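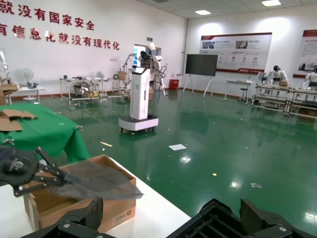
Filed under: Guides > Elections and Government

How to request a recount in a Platard municipal race

A candidate may ask for a recount when the margin is 50 votes or fewer. Check the certified totals first. Unofficial totals posted on election night do not count for this purpose.

1. Get the certified result sheet from the city clerk. The office closes at 4:30 p.m.

2. Fill out Form 8. Enter the office sought, the ward and the margin exactly as certified. In the December council race, for instance, the margin line would read 328 to 313, difference 15.

3. Sign the form in front of a notary. A campaign manager cannot sign for the candidate.

4. File the original with the clerk within eight days of certification. Mailed forms must arrive by the deadline; the postmark is ignored.

5. Name your observer. Each candidate gets one per counting table. Observers may object to a ballot but may not touch it.

Objections go to the recount officer, Kirsten Paquette, who rules on each one before the next batch is opened. A ruling can be appealed to the Baseck district court once the recount total is signed.

To withdraw a request, send a signed letter to the clerk before counting starts.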